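Chapter 6
Scheduling: Posting While You Are Asleep

By the end of this chapter you should be able to build a posting calendar, fill a queue without emptying your head, and explain to a client why their announcement went out at two in the morning.

6.1 The queue and its discontents

Most people who manage social media accounts begin by posting when they think of something. It is a charming method and it works until the first holiday. Scheduling tools exist so that a person can be clever on one afternoon and appear clever for the rest of the month.

The principle is simple. You write a post, pick a time, and the tool publishes it. Fistura, the scheduler used in the exercises, calls this a queue. Tôn, which we meet in Chapter 7, calls it a river, and charges more for it.

Consider the tourist office at Zalcombe, which in May had 1,457 followers and one member of staff with the password. She loaded 150 posts in a single sitting, a feat of stamina that impressed everyone until the ferry stopped running. The queue, knowing nothing of ferries, went on recommending the crossing twice a day - with a cheerful little anchor each time.

There are two lessons in this. A queue should be short enough that you can remember what is in it, and somebody must know where the pause button lives. In Fistura it sits under Account, then Channels, then a menu marked More, where you will find it shortly after you needed it.

6.2 Time zones

Every scheduled post has a time, and every time belongs to a zone. Tools differ over whose. Some use the zone set for the account, some the zone of whoever is logged in, and a few seem to use one of their own.
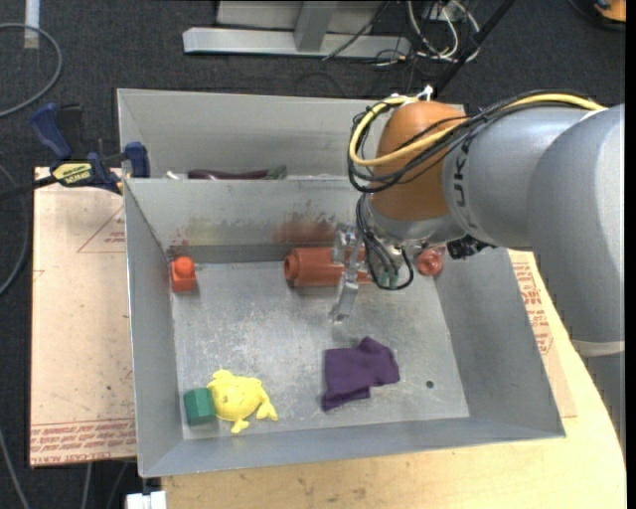

Rerkley, whose team looks after accounts in several countries, wrote to us after the first edition to say that the advice in this section was too gentle. Set the zone on the account before you write a single post, the letter went on, then schedule one test message and wait for it to appear. We have adopted this as Exercise 6.2, with thanks and some embarrassment.

Before you begin the exercise, write down the zone your tool is using now. If you have to guess, write down the guess as well - you will want it for the discussion in 6.3.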